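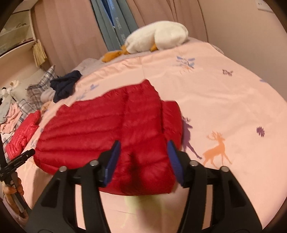

I spent Saturday afternoon at the Plolari open day in Ellwood, and I'm still talking about it! The team let visitors watch them folding clothes with hand-held grippers, which is how they gather the moves a robot will copy later. I figured laundry would be the easy part – my own kids manage it, sort of – but a puffy down jacket is a slippery thing to fold with two plastic fingers. I got a turn myself and lost the sleeve 3 times (so much for my confidence). Iwona Szewczyk ran the demo and was very patient with me. She told us the group wants 3,000 folds on record before a robot gets to try one alone.
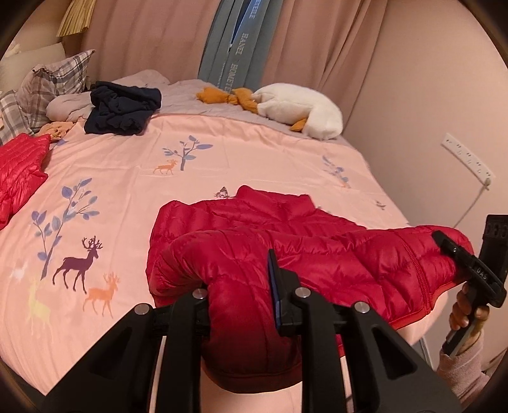

Njål Haugen said he would wait for a machine that puts the clothes away too, and he got a good laugh from the back of the room. He did stay for both sessions, though. The next open day is in December, at the Stovberg site, and you can just walk in – I'll be there early.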